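Bruten — about us

Small company. We teach robots jobs by showing them. Somebody takes hold of the controls, does the task, does it again, and again, and the recordings go off to be turned into something the arms can do by themselves. That's the business. The rest of this page is detail, skip to the bits you want.

(Page last tidied in December. Prices are not on here, ask.)

## Who we are

Bruten was started by Niloufar Tabrizi in a rented unit at Tovholm, behind the tyre place. She'd spent years setting up packing lines the old way — every position typed in, every change a week's work — and got fed up with driving back to site whenever a customer changed the shape of a box. Started with one arm and a kitchen table. The table is still in the building, we eat off it.

We're now 19 people over 2 sites. Tovholm does the recording and has the workshop. Deltwood does the training side, the software and anything involving paperwork. The two sites argue about who has the better kettle. Deltwood does.

Niloufar still runs the place and still does a recording shift most weeks. Her demonstrations are some of the cleanest we have, which is annoying for the rest of us.

## What we do all day

Mostly sorting, picking, placing, tidying, turning things round so they face the right way. Small parts. Customers send us a crate of whatever they handle and a note of what should end up where. We build a table that's near enough to theirs, put an operator on the controls and start recording.

Two ways of showing:

- **By hand.** Arm goes limp-ish, operator holds it near the wrist and walks it through the movement. Good for slow things, pushing and wiping, anything where you want to feel the contact. Tiring on the shoulders. We limit turns.
- **By remote control.** Operator sits back with a pair of small leader arms and the big ones follow. Better for two-handed work and better for the back. Most of our jobs go this way now.

Which one we use depends on the job. Sometimes we start by hand and switch after the first morning. We'll tell you what we think and you can disagree.

A normal session is 70 good runs. Good means the operator finished the task and didn't fumble, or fumbled and put it right in a way we'd be happy for the robot to copy. Bad runs get marked and kept seperately. People ask why we don't bin them. We've gone back to them too often.

## The sorting bench

Our longest running job, and the one visitors get shown first. Two-arm table at Tovholm, electrical and plumbing bits mixed together on the top, a tray at one side and a box at the other. Operator works both arms, one per hand. The parts get put down differently every time, on purpose. If the bell is always in the same corner then the robot learns the corner and you've wasted a week.

Odd mix of parts, yes. Shiny blue bell, a breaker with a red toggle, a brass valve, a power supply with a mesh top, a white pipe fitting. The customer behind it does returns for a trade counter and that's what turns up in returns. Different shapes, different weights, some roll and some don't. The valve is a pig to pick up lying on its side, and new operators always go for the handle. Go for the body.

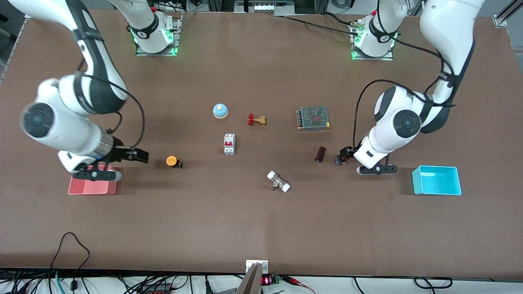
## How a job goes with us

1. You ring or write. Somebody technical answers, there isn't a sales team.
2. You send parts. Real ones please, scuffed ones especially. Brand new samples teach the robot about brand new samples.
3. We write the task down on one side of A4. What goes where, what counts as done, what to do when a part doesn't fit anywhere. You sign it. This bit takes longer than anybody expects and we won't start without it.
4. Practice day. Nothing kept. Operators find out which parts are awkward and we fix the table height, the lights, the fingers if they need changing.
5. Recording. Usually a couple of weeks, longer for two-arm jobs.
6. Deltwood trains on it and sends back a list of complaints. Too few left-handed picks, operator three hesitates over the tray, that sort of thing.
7. More recording, aimed at the complaints.
8. We run it in front of you. You bring parts we haven't seen. If it struggles we go back to step 6, no extra charge for the first go round.

## The Kordestani library

Every run we're allowed to keep goes into Kordestani, our in-house library. Named after the street Niloufar grew up on. At last count 3514 two-arm runs from the sorting bench alone, each one with the camera views, the joint positions, the gripper openings and the operator's notes. The notes are the part we're proudest of. "Slipped, regripped lower" is worth having next to the numbers.

Customer work stays the customer's unless they say otherwise in writing. Some say yes and get a bit off the bill. Most say no, fair enough.

## The operators

Worth their own section as they do the actual work. We don't look for robot people. We've got a former dental nurse, two who came from a bakery, somebody who repaired accordions. What matters is steady hands, patience, and being willing to say "that one was rubbish, scrap it" without sulking.

Training is a fortnight. Week one is mostly moving one arm slowly and putting things in a tray. Week two is both arms. It feels like patting your head and rubbing your stomach for the first few days and then one afternoon it doesn't.

House rules, more or less as they're pinned up:

- Stop button within reach before power goes on.
- Same speed all the way through. Don't rush the end of a run for the tea break.
- Look where you're going to grip before you go there.
- Don't reach over the table while the arms are live. Not even for a part that's rolled off.
- Dropped it? Finish the run anyway and mark it.
- Swap after forty-five minutes.
- Shuffle the parts between runs, and shuffle them properly.

## What we don't do

Heavy lifting. Anything over what our arms are rated for, so no castings, no paving. Food — we've been asked and the cleaning defeated us. Welding. Anything with people standing inside the reach of the arms.

We also don't promise a robot that never misses. We'll give you the figures from your own trial, with your own parts, the bad day included. If a typed-in, fixed program would do your job perfectly well we'll say so and point you at somebody cheaper. Has happend more than once.

## Visiting

Tovholm is open to visitors most mornings, let us know first so there's an operator free. You can have a go at the controls. Children too if they can reach. Flat shoes, hair tied back, coffee is all right at the kitchen table but not past the yellow line.

Parking is tight, use the side by the tyre place and not in front of their doors. Deltwood is by appointment only and there's not much to look at anyway, just desks.

## Jobs

Usually after operators, day and evening shifts, part time is fine. Now and then somebody for training work at Deltwood. Send a few lines about yourself and something fiddly you've done with your hands, CV optional. Niloufar reads them all, give her a week or so — longer if we're mid-recording.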